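Cavska Laundry Sorting Project: Questions About the Dropped Grip Fault

We've had a lot of mail about the grip fault since the spring update, and I love that so many of you are building two-arm cells of your own and want the details! I've gathered the questions that come up most and answered them as fully as I can. Nusrat Selvanayagam wrote the logging answers and I did the rest. If yours is missing, write to us through the contact form.
Nuwan Karunaratne

What is the dropped grip fault?

One arm lets go of the cloth while the other is still pulling on it. In our case the release came without a command. The policy was still asking for a closed gripper, the gripper driver opened anyway, and the second arm carried on with a load that had suddenly changed shape. With a soft item you get a sad little flop and a cloth on the floor. With something stiffer you can get a jaw swinging into the other wrist, and that's the part we care about.

How often did it happen?

We went back through 1,211 recorded two-arm lifts and found 317 uncommanded releases. That was a shock. Most had been written off at the time as slippery fabric, me included (I was very sure about the slippery fabric).

So it wasn't the fabric?

Some early drops really were the fabric, and those are counted separately. In a true slip, the jaw position keeps closing after the cloth leaves. In a dropped grip, the jaw position opens first. Once Nusrat plotted the two side by side you could tell them apart from across the room.

What was the cause?

A timeout in the gripper driver, a small piece of software we call Duda. It expected a fresh command at least every 600 milliseconds, and if it didn't get one it went to its default state. The default state was open. Whoever picked that default was thinking about fingers caught in jaws, a very good thing to think about, but it had never been looked at again for a cell where two arms share a load. When both wrist cameras were streaming and the planner got busy, commands for one gripper could arrive late. Late command, open jaw.

Which tasks were affected?

Anything where both arms work close together. The worst was the basket task: cloth and small soft things going in and out of a basket near the back wall, with the wrists reaching toward the same spot. The planner does its hardest thinking there, checking one arm against the other, so that's where the delays pile up.

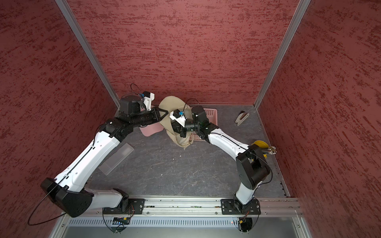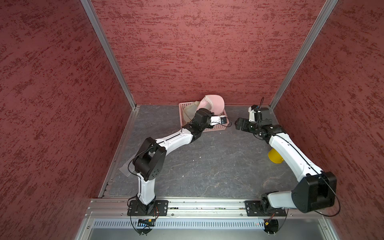

Single-arm tasks hardly showed the fault at all. That is why it went unnoticed for so long, as all of our acceptance tests had been written for one arm at a time.

Was anyone hurt?

No. The enclosure rules were followed throughout and no one had their hands inside while the arms were powered. We did have one wrist-to-wrist knock that cracked a camera mount. The arm stopped on its collision limit, just as it should, and a new mount was on before lunch.

What did you change?

Duda now holds its last commanded position when a command is late, and at the same moment it asks both arms to stop. The stop goes to both, even if only one gripper has lost its commands. If the silence continues, the cell stays stopped with the jaws as they are until a person comes over, looks, and picks a release from the menu.

We also moved the camera streams to their own process. That cleared up most of the late commands by itself, but please don't stop there if you're copying this fix! A faster link makes the timeout rare. It can still come, and the jaws still need something sensible to do when it does.

Isn't holding more dangerous than opening?

Great question, and we argued over it for most of January. Holding can be worse if a hand is in the jaw. For our cell, with the arms powered only when everyone is clear, we decided that holding with both arms stopped was the safer choice. The emergency stop is separate and has its own behavior, and we left it alone. If people work inside your cell, do your own assessment and don't borrow ours.

How did you test it?

By breaking it on purpose, which was the most fun I've had all year. Nusrat wrote a little tool called Hedus that withholds gripper commands at random moments during a lift. We ran 3,000 lifts with Hedus switched on and had no uncommanded releases. We did get plenty of stops, and a few of those stops left the arms in awkward poses that took a while to back out of. The recovery menu is better for it.

Can I still use recordings made before the fix?

Yes, with care. Recordings with an uncommanded release now carry the tag "grip_drop" in the episode notes. Leave them out if you're training on the commanded actions, because the action says closed while the jaw is opening and the model will learn something odd from that. For fault detection they're wonderful, and we'd love to hear what you do with them.

How can I tell if my own cell has this problem?

Plot commanded jaw position and measured jaw position on one chart, over a long two-arm session. Look for places where the measured line opens and the commanded line stays flat. Then pull up your driver settings and find out what happens on a timeout. If you can't find it in the manual, unplug the command link with the jaws closed on a soft sponge, with everyone outside the enclosure, and watch.

Does the Lesanine build have the fix?

Partly. Lesanine has the hold behavior but only stops the arm whose gripper timed out, so please don't run two-arm lifts on it yet. The paired stop is in testing now, and the release note will say so plainly when it's in.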